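Why does a room have a ceiling?

Look up. If you are inside, there is probably a ceiling over your head. Most of us see ceilings every day and hardly think about them, but a ceiling has several jobs to do, and somebody had to plan it, build it and paint it.

A ceiling is not the same thing as a roof. The roof is the outside part that keeps off the rain. The ceiling is the inside part that you see from your bed or your chair. In many houses there is a space between the two, called the roof space or attic. In a building with more than one storey, the ceiling of one room is fixed underneath the floor of the room upstairs.

What is a ceiling for?

The first job is to help keep the room warm in winter and cool in summer. Warm air rises. Without a ceiling, the warm air from your heater would drift up into the roof space and you would be left shivering below. Builders put a thick, fluffy material called insulation on top of the ceiling to slow the heat down even more.

The second job is to hide things. Wires, pipes and wooden beams often run above a ceiling. They would collect dust if they were left open, and they could be dangerous to touch.

The third job is to spread light around. This is one reason so many ceilings are white or cream. Pale colours bounce light back into the room, and dark colours soak it up. A small room with a dark ceiling can feel like a cave, even in the middle of the day.

What are ceilings made of?

Old ceilings were often made from thin strips of wood called laths, with wet plaster pushed over them. The plaster squeezed through the gaps and set hard, which held it in place. In the town of Elbridge there is a schoolhouse that still has a ceiling like this. It is 134 years old.

Newer ceilings are usually made from plasterboard. This is a flat sheet of gypsum, a soft mineral, with heavy paper on both sides. The sheets are screwed or nailed up, and the joins are filled and sanded until you can't see them.

Some ceilings are smooth and some are bumpy. A bumpy finish is called texture. It can be sprayed on, rolled on or made with a brush. Texture hides small cracks and dents, but it is harder to clean.

The strip around the edge

Find the place where the wall meets the ceiling. In a lot of rooms there is a strip running all the way around. It might be called a cornice or a moulding. It covers the join, where small cracks like to appear when a house moves a little. Houses do move – wood swells in damp weather and shrinks in dry weather.

Cornices can be very plain, or they can have leaves, shells and flowers on them. Fancy ones used to show that the owner had money to spend.

Light from above

Before electric light, people burned candles, oil or gas to see at night. The smoke left dark marks overhead, and ceilings had to be washed or painted often.

Electric lights can hang down on a cord or sit close against the ceiling. The close kind is called a flush-mounted light. It suits a low ceiling, because tall people don't bump their heads on it. 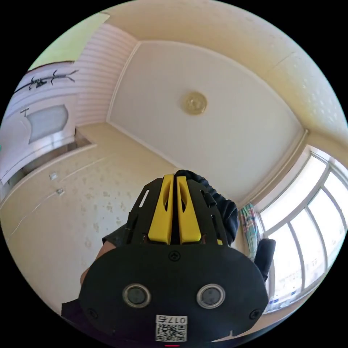 Daylight comes in from the side, through the windows. Tall windows are useful because light from high up reaches further into a room. The ceiling helps too, by catching some of that light and sending it down again. Curtains let you choose how much daylight you want, and a door with frosted glass lets some light pass into the next room without letting people see clearly through it.

Something to try

You will need a sheet of white paper, a sheet of black paper and a torch.

Make the room fairly dark. Hold the white paper above a table and shine the torch up at it. Look at how bright the table is. Now swap to the black paper and do the same again. Keep your hands at the same height both times so that the test is fair.

Words to know

Cornice: a strip that covers the join between wall and ceiling.
Insulation: material that slows down heat.
Lath: a thin strip of wood that holds plaster.
Storey: one level of a building.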